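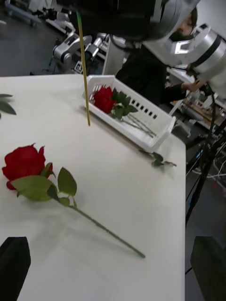
Projektbericht im Modul Produktentwicklung Kosmetik
Thema: Eine Handcreme mit Rosenduft für trockene Haut
Projektpartner: Fisance, Standort Telham

1. Ausgangslage

Die Firma Fisance verkauft seit mehreren Jahren eine Handcreme unter dem Namen Deligiannis. Die Creme wird von den Kundinnen und Kunden gern gekauft, aber in den Rückmeldungen steht oft, dass sie zu langsam einzieht und auf der Tastatur oder am Telefon Spuren hinterlässt. Unsere Gruppe hat die Aufgabe bekommen, eine leichtere Variante zu entwickeln. Der Duft nach Rose sollte bleiben, er durfte jedoch schwächer werden.

2. Rezeptur

Als Grundlage haben wir eine Öl-in-Wasser-Emulsion gewählt. Eine solche Emulsion fühlt sich auf der Haut leichter an als eine Wasser-in-Öl-Emulsion, die man eher aus Schutzcremes für den Winter kennt. In der wässrigen Phase befinden sich Glycerin und Panthenol, in der Fettphase Sheabutter, Squalan und ein Emulgator auf pflanzlicher Basis. Im ersten Versuch war der Anteil der Sheabutter zu hoch. Die Creme war sehr weich, aber man konnte danach kein Glas anfassen, ohne einen Fettfilm zu hinterlassen. Wir haben einen Teil der Sheabutter durch Squalan ersetzt und das Ergebnis war deutlich besser.

Schwierig war die Konservierung. Unser erstes System hat mit dem Parfümöl nicht gut funktioniert, die Creme wurde nach einigen Tagen leicht gelblich. Mit einem anderen Parfümöl ist diese Verfärbung nicht mehr aufgetreten. Den Grund dafür konnten wir in der kurzen Zeit nicht klären.

3. Anwendungstest

An dem Test haben 40 Personen teilgenommen, alle aus der Hochschule. Jede Person hat 2 Tuben ohne Beschriftung erhalten: eine mit der alten Creme und eine mit der neuen. Bewertet wurden das Einziehen, das Hautgefühl nach einer Stunde und der Duft. Das Hautgefühl wurde bei beiden Cremes ähnlich beurteilt. Beim Einziehen lag die neue Variante klar vorne. Beim Duft waren die Meinungen sehr geteilt. Manche empfanden ihn als angenehm und frisch, andere haben geschrieben, er erinnere sie an Seife.

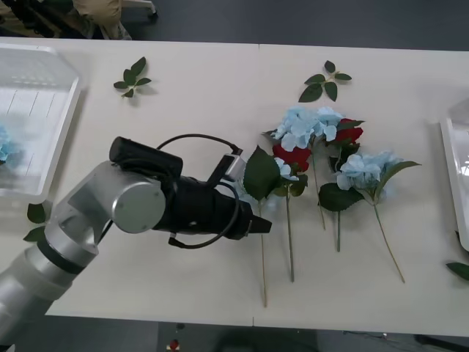 Wir haben daraus den Schluss gezogen, dass die Menge des Parfümöls noch einmal gesenkt werden soll. Eine ganz unparfümierte Version wurde ebenfalls mehrmals gewünscht, besonders von Personen mit empfindlicher Haut. Diese Version gehörte nicht zu unserem Auftrag, wir haben den Wunsch aber an Fisance weitergegeben.

4. Verpackung und Name

Für die neue Variante haben wir den Arbeitstitel Plernumbridge benutzt. Im Handel soll sie wahrscheinlich den bekannten Namen mit dem Zusatz "leicht" tragen. Die Tube bleibt gleich, nur der Verschluss wird geändert. Der alte Schraubdeckel ist mit eingecremten Händen schwer zu schließen, deshalb schlagen wir einen Klappdeckel vor.

5. Offene Punkte

Der Stabilitätstest bei erhöhter Temperatur läuft noch bis Juli. Die Angaben zur Haltbarkeit fehlen deswegen in diesem Bericht und werden als Anhang nachgereicht. Auch die Kosten für den Klappdeckel sind noch nicht endgültig, wir warten auf das zweite Angebot des Lieferanten.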